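Murent Handling and Automation Working Group
Minutes of the January meeting – draft code of practice for hand-held gripper work and small-parts tasks 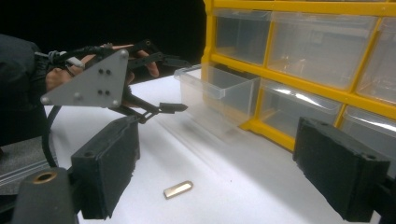 1. Purpose and attendance
The group met at 1:30 pm in the upstairs room at Murent to go through the second draft of the code of practice. Members from Murent, Promwood and Grinuvmont attended in person and the Jõgi site joined by phone. The draft has 41 clauses and the plan was to settle as many as possible before it goes to the sites for comment. The chair asked that discussion stay with bench tasks done with hand-held grippers. The drawer task was used as the test case for most clauses, with one clear drawer of the yellow cabinet pulled out and a short brass bar lying on the white table in front of it. Mobile platforms and fixed cells are covered by the older Murent document and were left out.

2. Minutes of the previous meeting
Accepted with one correction. Under item 5, "operator" should read "operators", as the clause applies to both people when two devices share a bench.

3. Matters arising
3.1 The Promwood site has replaced its old task cards. The new cards give the start position of every loose part and every drawer.
3.2 The request for a shared parts list is still open. Jõgi has sent its list and Grinuvmont has not. Carried over.
3.3 The lighting trial at Grinuvmont is finished. The site will send a one-page summary.

4. Draft code, Part A – bench layout
4.1 Clause 4 (clear space). The draft asked for a clear margin on all sides of the cabinet. Promwood said this is not practical on its narrower benches. Agreed that the margin applies to the front and to the side the operator works from. Wording to be changed.
4.2 Clause 6 (drawers). Agreed that no more than one drawer in a cabinet should be open at a time unless the task card says so. Jõgi asked whether a drawer left partly open counts as open. It does. A line will be added.
4.3 Clause 7 (cabinet stability). Light plastic cabinets can tip or slide when a drawer sticks. The draft said "secured" without saying how. Members wanted to leave the method to the site. Agreed wording: "The cabinet shall be held so that it does not move when a drawer is pulled to its stop." Each site will record its method on the bench sheet.
4.4 Clause 9 (table surface). Plain, matte and one colour is preferred. There was some discussion about white tables and glare from brass and clear plastic. Grinuvmont finds white workable if the overhead light is moved back. Left as a preference.

5. Draft code, Part B – devices and cables
5.1 Clause 12 (cables). This took the longest. The draft only said that cables should be tidy. Agreed that a cable must have enough slack for the full reach of the task, must not cross the working area between the operator and the part, and must not hang where a foot or chair can catch it. Jõgi wanted a maximum loop length. The others thought this would depend on bench height, and no figure was set.
5.2 Clause 13 (straps and ties). Where a device is held to the hand by a strap, the operator must be able to get free of it without help. Cable ties may be used to join or shorten a strap but cut ends must be trimmed flush and face away from the skin. Promwood to check its stock against this.
5.3 Clause 15 (finger pads). Foam pads are to be looked at before each session. Worn edges are acceptable. Lifting, tearing or any bare patch on the gripping face means the pad is changed. Murent noted that pads at its own site last roughly 57 sessions, but the group did not want a fixed life in the code. Inspection only.
5.4 Clause 16 (fasteners). Screws and pins on linkages to be checked weekly. Grinuvmont asked for a mark of paint across each screw head so movement can be seen quickly. Agreed as a recommendation – sites may use another method.
5.5 Clause 18 (mixed devices). Padded fingers and narrow pincer jaws may be used at the same bench. The task card must state which device is to handle which object, so that small metal parts and thin drawer lips are not left to the operator's choice on the day.

6. Draft code, Part C – people
6.1 Clause 22 (two operators). One person calls the start and the stop. Either person may call a stop at any time, and both then open their grippers and hold still. There was support for a single agreed word. "Stop" was preferred to anything cleverer.
6.2 Clause 23 (sleeves). Close-fitting sleeves only. The draft banned long sleeves altogether. Members thought this went too far, particularly at Grinuvmont, where the room is cold for much of the winter. The ban was removed.
6.3 Clause 25 (breaks). The draft allowed continuous work for a full session. Jõgi reported sore wrists and thumbs from its longer sessions. Agreed that a break must be offered at least once in every session and that operators may take one sooner. The length of a session was not settled. To come back next meeting with a proposal from Jõgi.

7. Records
The incident form now in use has 109 fields and most are left blank. Promwood has prepared a single-page version covering date, bench, device, what was being handled, what went wrong and what was done about it. The group liked it. All four sites will use it on trial until the next meeting. Dropped parts are to be recorded only if the part or device was damaged or if someone was hurt.

8. Other business
8.1 Murent asked whether the code should say "shall" or "must". Both are in the draft at present. Agreed to use "must" everywhere, including clause 7 as worded above.
8.2 The spelling of "grey" and "labelled" to be made consistent through the draft.

9. Actions
Murent – revise clauses 4, 6, 7, 12, 22, 23 and 25 and send out the third draft.
Promwood – check straps and ties; send the short incident form to all sites.
Jõgi – proposal on session length.
Grinuvmont – parts list (overdue); lighting summary.

10. Next meeting
At Promwood, same time. Date to be sent by email. The meeting closed at 3:50 pm.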